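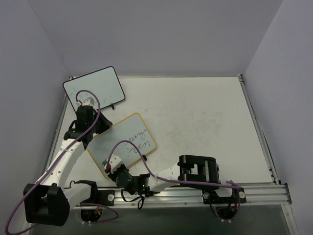

About Dranen

Dranen teaches pairs of robot arms to do desk jobs: holding a whiteboard, wiping it, putting it back where it came from. We work out of two rooms on Caton Lane, above a shop that sells blinds.

Most firms use this page to list their awards. We would sooner mention February.

In February a cable snagged on a wrist joint in the Sutherland cell. The arm, which had been told to go left, went on going left. It pulled the plug out of its own gripper, dropped a whiteboard on its partner and reported the task complete. Our log shows 91 clean runs before that one, and we had grown rather smug about them.

Effie Aitken, who runs safety here, stopped all work for four days. The cables now have proper slack, the arms stop if a gripper goes quiet, and "complete" has to be earned. The stop button has also been moved to where a person can reach it, having spent its early life behind the kettle.

Customers, starting with Bestum, get the full fault log with every cell. It is longer than the manual and better written.

Visits by appointment. Please keep your sleeves out of the cell.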